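Do hand-held grippers need a risk assessment like our robot cell does?

Asked by Huệ Thân, 7 Apr 2021

We have one fenced arm at work and its paperwork is fine. Since February we have also been recording tasks with hand-held grippers, up to 14 people on the rota, in a room with lockers and desks. My manager says no robot, no assessment. I'm not so sure. People lean over the desks while someone else is working, and the jaws close with some force. Is there a rule for this, or do I write my own?

2 answers

Ákos Farkas
Your manager is half right. The industrial robot standards cover the robot and its cell, so a tool in someone's hand mostly falls outside them. Your general duty to keep people safe at work doesn't go away though. Treat it as a powered hand tool and write a short assessment: pinch points, dropped tools, trip hazards, eye level.

What we settled on at Juhász, after some arguing:
- one person per desk edge, and say so before you reach across
- locker doors shut before a session starts
- nothing dangling from the neck or wrists
- any wrapping on the fingers gets checked at the start of each shift
- stop after 2000 cycles and inspect the jaws
- marker cards stay where they are, tell the lead if one gets knocked

We keep it to one page and everyone signs it. Ours is a similar room to yours, hand-held grippers at the desks by the lockers:

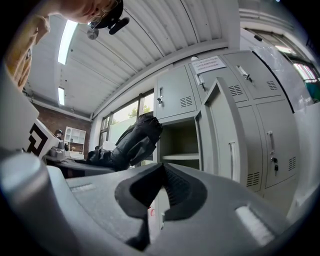
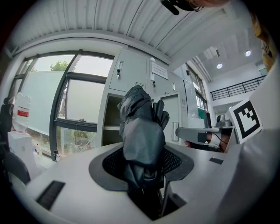 The locker rule came from a bruised elbow. Two people at neighboring desks is where most of our near misses get logged, so start there. Check with your insurer too - ours wanted the page dated and reviewed every 8 months.

trunby_user
We just use the Rultier checklist for everything. Never had a problem. Wear safety glasses.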